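Game room checklist – table football, air hockey and the rest

Walkthrough done 2018-12-11, comments by me, Khoa Mạc. Lukian Hrynyshyn gets a copy, and so does anybody at Povlow who wants to argue with me over the dartboard again.

I go through the room top to bottom before the winter rush, same as I did in August. OK means leave it alone. FIX means it can wait for the weekend crowd but please no longer. OUT means it's out of use until I say so, and yes, that goes for staff games after closing too!

1. Football table, the big Grenari
Legs level and locked: OK
Rods straight, no burrs at the ends: FIX
Rubber end caps on every handle: FIX
Players tight on the rods: OK
Comments: The goalie rod on the window side is bent just enough that you feel it when you spin it. Two end caps are missing, both on the side where the kids stand, of course. I wrapped the bare ends with tape for now, which looks awful, but I'd take ugly over a poked rib any day. Lukian, the caps we need are the long ones. The short ones we bought in August popped off the first time somebody scored and got excited.

2. Tabletop football, the small one
Clamps grip the table edge: OK
Goal frames, no sharp corners: OK
Ball count: OK
Comments: I love this little thing. The felt has a curl in one corner that I pressed flat with a book overnight, and so far it's staying down. Keep it away from the heater, please.

3. Air hockey, Kuzmenko folding model
Leg hinges click all the way in: FIX
Fan grille clean and covered: OK
Power cord and plug: OK
Side rails, no splinters: OK
Comments: One hinge needs a good shove before it clicks. I set the table up 6 times in a row to be sure, and it caught late every time on the same leg. Whoever unfolds it has to listen for the click and then push down on that corner before switching on the fan. I vacuumed the grille too – there was a lot of popcorn in there. The cord runs behind the table now and is taped flat to the floor.

4. Dartboard
Board firmly on the wall: OK
Backing covers the wall around it: OUT
Throw line marked: OK
Comments: The backing has come loose at the top and it leans forward. I took the darts home with me, so don't go looking for them. While we're at it I'd like the board moved to the short wall where people don't cut through on their way to the restroom. I know, I know, we've talked about this.

5. Shelf games and small parts
Boxes on the low shelf have no tiny pieces: FIX
Lids close: FIX
Dice, counters and timers together: OK
Comments: We've got 61 boxes on the shelves now, and I opened every last one. Most are in good shape (you've all been taping the corners, thank you!). The marble game had slipped down to the toddler shelf again. I moved it up. The Irnedex balancing tower has a split block, so I pulled that block and sanded two others. The game plays fine without it. Any lid that won't close gets a wide rubber band, and there's a bag of 100 in the drawer under the register.

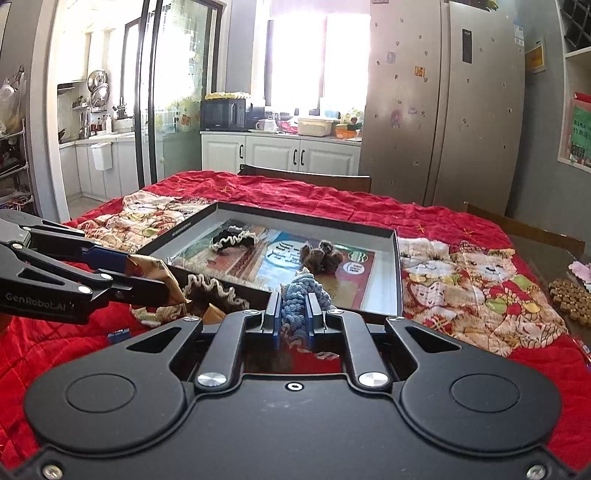
6. Floor, lights and getting out
Walkways clear between tables: FIX
Rugs flat, corners down: OK
Exit door opens freely: OK
Lamp over the football table secure: OK
Comments: When both big tables are up and people are playing, the gap between them gets too tight for me to squeeze through with a tray, and I'm not a large man. Let's turn the air hockey sideways. I tried it after lunch and it fits, you just lose the spot where everybody dumps their coats. The coat rack can go by the door, on the hinge side so it doesn't block anything.

7. First aid box
In its place: OK
Bandages and cold packs stocked: FIX
Comments: Down to one cold pack. Mashed fingers are our specialty, so I'd like a few more in there before the school break.

Still to do
Lukian: long end caps, cold packs, call Kuzmenko's parts desk for a hinge.
Me: dartboard backing, goalie rod, new tape lines for the turned table.
Povlow crew: please initial the sheet on the clipboard when you open up, even if it's a quiet morning and you've only looked at the one table.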